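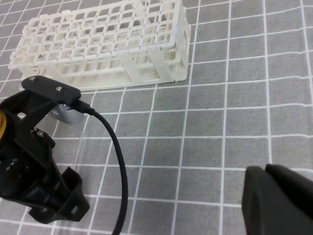

What happens when a family rents a home?

By Nuno Valente
For readers from 8 to 11 years

Maybe you live in a flat or a house that your family rents. Maybe your best friend does. Renting means that you pay to live in a home which belongs to another person. The home is yours to sleep in, cook in and do your homework in, but it is not yours to sell.

When I was nine, my parents moved us into a rented flat on the third floor. I heard many new words at the kitchen table in that week, and I understood very few of them. I was too shy to ask. So in this text I explain the words that I wanted to know then.

Who is the landlord?

The landlord is the owner of the home. It can be one person, for example a lady who bought a second flat when she was working abroad. It can also be a company with many buildings. The word sounds like somebody from a castle, but a landlord doesn't need to be a lord, and a woman can be called a landlady.

Who is the tenant?

The tenant is the person who rents. In most families the tenants are the adults, because they are the ones who sign the papers. Children live in the home too, and their names are often written in the papers, but they don't have to sign anything.

What does the agent do?

Many landlords don't have time to show their flat to visitors. They ask a letting agent to do this work. The agent puts the advert on the internet, opens the door for the visits and checks the papers. The landlord pays the agent for this.

Let us follow one family

The Long family is looking for a new flat in a town called Skollar. They are two parents, a girl called Mia, her small brother Ben, and a tortoise. They look at adverts every evening after dinner. One flat is in a building with the name Jutano House. It has two bedrooms and a balcony, and it is near to the school.

On Saturday they go for the visit. The agent comes from an agency called Fleneo. Mr Long opens the taps to see if the water runs well. Mrs Long asks if the windows are old, and how much people normally pay for heating. Mia wants to know where the bicycles go. Ben asks if a tortoise is allowed, and this is a very good question! Some landlords allow animals and some do not, and it's better to ask before than after. The agent telephones the landlord from the corridor and the answer is yes.

What is the rent?

Rent is the money that the tenant pays, usually one time each month. For the flat in Jutano House the rent is 1128 pounds every month. In this price the water is not included, and also not the electricity. The family will pay these separately, so they have to add them when they think about their money.

Why is one home more expensive than another? The size is important, but the place is important as well. A small flat beside the railway station can cost more than a big one far away from the shops. A garden, a lift or a parking place can also make the price go up.

What is a deposit?

Before they get the keys, the Longs must pay a deposit. It is money that is kept safe during all the time they live there. If they leave the flat clean and with nothing broken, they get it back at the end. If Ben makes a big hole in the door, a part of the deposit can be used for repairing it.

But things become old when people use them, and this is normal. A carpet gets thinner where everybody walks. Paint loses its colour in the sun. This is called "wear and tear", and the tenant should not pay for it.

What is in the contract?

The contract is a paper with the promises of both sides. It's also called a tenancy agreement. You can read in it how much the rent is, on which day it must be paid, how long the family can stay and what must be done if somebody wants to finish it earlier. The tenant promises to pay and to take care of the home. The landlord promises to keep it safe and to repair important things, such as the boiler or a roof that lets in the rain.

The Longs read every page before they sign. It takes them the whole evening, and Mia falls asleep on the sofa.

The list of everything

On the first day there is one more job. It is called the inventory. The agent goes through all the rooms and writes what is there and how it looks: one cooker, clean; one kitchen shelf with a scratch; two keys for the front door. The family checks the list and keeps a copy of it. They move in at the beginning of March, and the tortoise gets the corner near the balcony.

Words to remember

Landlord: the owner of a home that is rented to others.
Tenant: the person who pays rent to live there.
Deposit: money kept safe until the tenant leaves.
Inventory: the list of things in the home and their condition.

Something to try

Make an inventory of your own bedroom. Write down each piece of furniture and look well for scratches and marks. Then give the list to an adult and ask if you forgot something.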